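Mivuden eyeglass stand, wood: two months in

Posted Jul 17, 2023

I own more glasses than any sensible person should. Readers, computer glasses, the old pair I garden in, and my good ones, which used to live wherever I took them off (windowsill, couch arm, once inside a shoe). So I finally bought a real stand for them, and I am so happy with it that I've been telling people at the grocery store.

I was choosing between this one and the Lepik, which costs 85 dollars and looks more like something from an optician's window. The Mivuden was 50 and I liked the plain wood better. It went together in one evening with the screwdriver from my kitchen drawer, and the screws bit nicely on the first try.

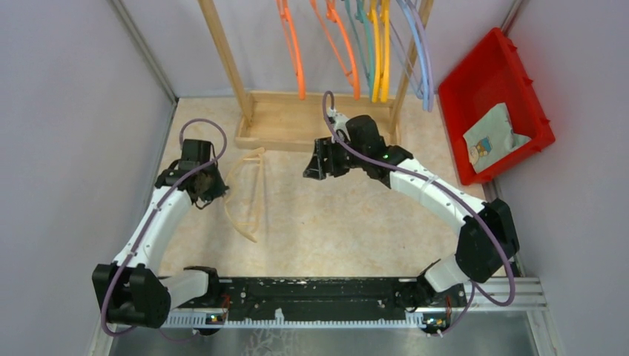

My big worry before buying was whether very light frames would sit properly, because I'd had a wire rack before and anything thin slid right off it. If you wear those pale beige see-through frames, like the pair down on the floor mat, you know how easily they vanish against anything light! Mine are much the same, and having them up on wood at eye level has saved me a lot of patting around in the morning. They stay put, too, even when I grab the pair next to them in a hurry.

A few smaller things. The finish is smooth and didn't snag my microfiber cloths. It's light enough to lift with one hand when I dust. I wish it came with felt for the bottom, as it slides a bit on my dresser, so I stuck on some pads left over from a chair. The instructions are one sheet with tiny drawings, and I had a piece on backward before I noticed. I'd also love a little dish for the screws and nose pads that I keep losing. Maybe Stalell makes one that matches, I haven't looked yet.

I'm getting a second for my sister's birthday in September.
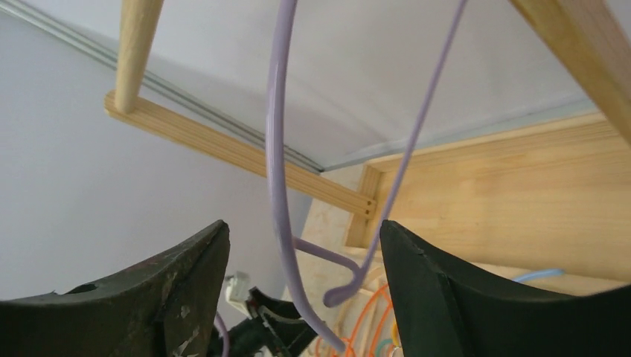 One reader wrote in to say that hers has been by the front door for a year and still doesn't wobble, but that she tightens the screws every so often, and that heavy sunglasses do best on the lowest spot. I've moved my sunglasses down and will give the screws a turn this weekend.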